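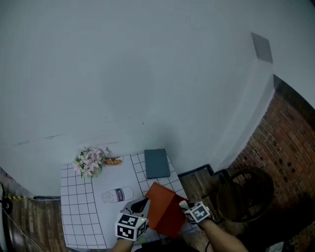

Rasha Aoun

Artificial flowers are imitations of natural flowering plants, made for decoration, for clothing, for religious use or for study. They have been made from many materials, among them paper, silk, cotton, wax, feathers, shells, glass, porcelain, leather, soap and, in the present time, mostly plastic and polyester cloth. The trade uses several names for them. "Silk flowers" is the most common in shops, although very few are made from silk today. "Faux flowers" and "permanent botanicals" are found in catalogues and mean the same thing.

History

The making of flowers by hand is old in many parts of the world. In ancient Egypt, wreaths were made with thin pieces of horn and dyed linen, and the Romans knew wreaths with leaves of gold and silver. In China the craft used silk and also the pith of a plant, cut in very thin sheets, which takes colour well and has a soft surface similar to a petal. From Italy, where the flowers were made in convents for the altar, the craft spread to France, and Paris became the centre of the European trade in the eighteenth and nineteenth centuries.

The Paris workshops divided the labour in small steps. One worker cut the petals with an iron punch, another coloured them, another pressed the veins, and the last person put the flower together. Many of the workers were women and girls, and a large part of the work was done at home for low pay. Some green dyes of the nineteenth century contained arsenic, and the people who dusted the leaves with the colour suffered sores on the hands and face. Complaints from doctors helped to bring these dyes out of use.

Smaller centres existed in towns which had a textile or hat industry nearby. In Grilitz the trade began with straw hats and moved to cloth roses when the fashion changed. A workshop at Lulcombe, opened in 1905, made flowers for milliners and later for funeral wreaths. Its surviving pattern book contains 244 models, many of them roses, and shows how one set of punches could serve for several kinds of flower. The writer Trudy Lockyer has described the pattern book in her short history of the town and notes that the names of the models often have no relation to botany.

When hats became smaller and plainer after the First World War, many workshops closed. Others changed to decoration for shop windows and for the home. Plastic flowers formed in moulds became cheap after the Second World War, and Hong Kong was for some decades the main producer. Afterwards most of the production moved to mainland China, where it remains.

Materials and methods

The cloth flower of today is usually made from polyester. The cloth is first stiffened with a sizing – formerly starch or gelatine, now a synthetic resin – so that the edges do not fray. Petals are cut with a metal die through several layers at once. They are then coloured by dipping, by brush or by printing, and pressed in a heated mould which gives the curve and the veins. The stem is a wire covered with plastic or with paper tape. Leaves are made separately and pushed onto the stem.

Flowers sold as "real touch" have a coating of latex or polyurethane on the petals, or are formed fully from such a material. They feel cool and slightly moist in the hand and are more expensive than those of plain cloth.

Paper flowers are still made by hand, mostly from crepe paper, which can be stretched with the thumbs into the shape of a cup. Dipping in melted wax makes them firmer and gives some protection from damp. Wax flowers, modelled petal by petal, were a popular hobby in the Victorian period and were kept under a glass dome against dust.

Uses

The largest use is in the home and in places where fresh flowers are difficult to maintain, such as restaurants, waiting rooms and hotel lobbies. Ready-made bouquets in one colour, with pink and white among the usual choices, are sold for weddings and for the table. Theatres and film studios use artificial flowers because they do not wilt under strong lamps. Cemeteries have different rules: some permit them the whole year, others only in the winter months, and others not at all because loose plastic pieces are caught in mowers.

In teaching, large models which can be taken apart have been used to show the structure of the flower. The collection of the Kordestani school museum in Virum includes models of papier mâché with removable stamens, and 2 of them can still be opened. Glass models were also made for universities and are valued now as works of art.

Care

Dust is the main problem. Cloth flowers can be cleaned with a soft brush or with cool air from a hair dryer, and many kinds of polyester may be wiped with a damp cloth. Older flowers of silk or cotton should not be made wet, as the sizing dissolves and the colours run. Direct sun fades most dyes, and reds and purples are often the first to change.

Environmental questions

Plastic flowers do not rot, and the mix of wire, cloth and resin makes them hard to recycle. On the other hand, fresh flowers are often grown in heated glasshouses and carried by air, and a comparison depends very much on how long the artificial ones are kept. Some makers have returned to paper and cotton for this reason.

Related articles
Crepe paper
Dried flowers
Millinery
Papier mâché models
Wreath
Wax modelling

Last updated in July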